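The Last Bus to Flilta

My aunt sold her house in Ukunville in September, and I was the one who had to go and bring her the keys of the new flat. She did not want to come by train. She said that the train goes past the sea too quickly.

So we took the bus, number 87, which starts behind the market and stops in every village until Flilta. The driver looked at her two suitcases and then at the birdcage. The cage was empty. The bird had died in spring, but she had paid good money for the cage and would not leave it for the new owners.

"Is there a ticket for this?" she asked him.

"For what is inside, yes," said the driver. "For the air, no."

She was pleased with this answer and repeated it to me until Estari, where an old man got on with a sack of onions and sat across from us. He and my aunt looked at each other for a long time. I thought they knew each other. Later she told me that she had danced with his brother once, in the Hotel Iglesias, the summer they closed it.

"Why didn't you say something to him?"

"He had onions," she said.

After the bridge it became dark. She took off her shoes and asked me what there was in the flat. I told her a bed, a stove, a table, a window to the courtyard. She asked if one can hear the sea. I had been there only one time, on a Friday, with the agent talking without stopping, and I did not know. I said yes.
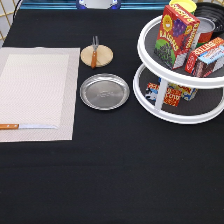
Short stories

We arrived when the shops were already closed. I carried the suitcases up and she carried the cage. She went through the rooms in her coat and opened the window and stood there with her head a little to one side, the way she used to stand when she waited for the bird to begin.

I put the water on for tea. Down in the courtyard somebody was moving chairs.

"It's far," she said finally. "But yes, I hear it."

I came and stood next to her. I could hear the chairs, and a radio, and the water starting to boil behind us.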